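Home Automation Board > Chore Bots > Can they do real chores yet or not

brackenfold
Tuesday, 9:40 pm

OK so my sister in law sent me another one of those videos, robot folding a towel, music swelling etc. She wants to put money down on a Goloma when they open the list. I said wait. Am I wrong? What can these things do TODAY in a normal messy house. Not a lab kitchen with one cup on the counter.

tin_lunchbox
Reply to brackenfold

You're not wrong. Tell her wait. Vacuum and mop, yes. Dishwasher unloading, sort of, if you own the same plates they trained on. Everything else is a demo.

pascoe77

Disagree with "everything else is a demo". We have 2 arms at work (small shop, we do brackets and hinges) and they load the deburring machine all night. Hamada units. That's a chore. They just do it

tin_lunchbox
Reply to pascoe77

Same part, same tray, same spot. That's a fixture with a motor on it. Put a hinge in upside down and see what your night shift looks like.

pascoe77

It stops and texts me lol. So yes OK, fair. Still beats me doing it

N. Oshima

I do tidy-up tasks in sim, mostly clearing and sorting stuff on small furniture. The thing people don't get is the towel is not the hard part. Clutter is. I run the same kind of job over and over, different room every time, different junk on top, and success drops like a rock as soon as things touch each other. One of my rooms:
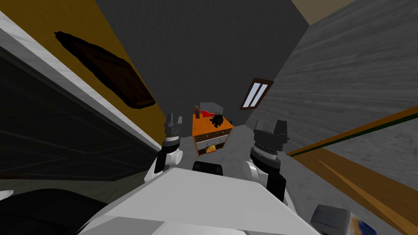 Sim room, little orange cabinet, both grippers still empty

Think about what "clear off the top" means there. There's a black thing with teeth all around it, a red angular thing, a bunch of little gray and red bits in between, and a see-through box along the back. Box is the killer. Depth on anything see-through is junk, in sim you can cheat but I don't let it. And the small bits – does it pick them one by one? Sweep them? Into what? You or me would not even think about it. The yellow thing down in the open part is easier to see but you have to get a fat gripper in there under the drawers.

My last batch was 2184 runs. Full clear with nothing dropped, around a third. And thats with no kids or dog in it.

brackenfold
Reply to N. Oshima

A third?? in a simulation?? ok that is way worse than I figured

N. Oshima

Full clear is a strict score. Most of the fails got some of the stuff off. But yeah if you're paying for it you'd call that a fail

gristmill_jo

Gonna push back a little. Sim numbers can be too harsh. Contact is always weird in sim, stuff slides like its on ice or jitters off by itself. I used to run Brakuseck grippers on a real bench and small parts went better on the bench than in sim, every time. Soft pads help a lot and most sims fake those badly.

N. Oshima
Reply to gristmill_jo

True for pads. Not true for see-through stuff, real is worse there. Also real has cables.

gristmill_jo

ugh. cables. ok

wustard_owner

I have the Wustard, the counter one with one arm. Had it 5 months. It wipes the counter and puts cups in the rack. If there's mail on the counter it wipes the mail. I like it anyway? My hands are bad in the mornings and cups are what I needed. So for me, yes it does chores. Depends on whose chores.

tin_lunchbox
Reply to wustard_owner

That's a good reason to own one and I'll shut up about yours. But brackenfold's sister in law wants it to do the kids' room

wustard_owner

oh no. No. Not the kids room

halfpast_nine

Everybody said the same about robot vacuums and now my mom has one. Give it a few years. These arm bots learn off video now, not hand coded like pascoe's

pascoe77
Reply to halfpast_nine

hey mine work

halfpast_nine

didnt say they didnt

tin_lunchbox

Vacuum never had to pick anything up. It goes around. Or it eats the sock. An arm has to decide what the sock is and where it lives, and where it lives is different in every house on the street. More video doesn't tell it where YOUR sock goes.

N. Oshima
Reply to tin_lunchbox

You can tell it though. "Socks in second drawer" works fine as a command now. Finding the sock and knowing where it goes, pretty good. It's the hands. I'd trade all the language stuff for a better fingertip

gristmill_jo

+1 fingertips

brackenfold

OK I'm reading her this thread. So wait on the Goloma, and if she wants something now, one job, same spot every day. Does anyone know if the deposit is refundable, the page doesnt say

wustard_owner

Mine was, but I had to call twice. Get it in writing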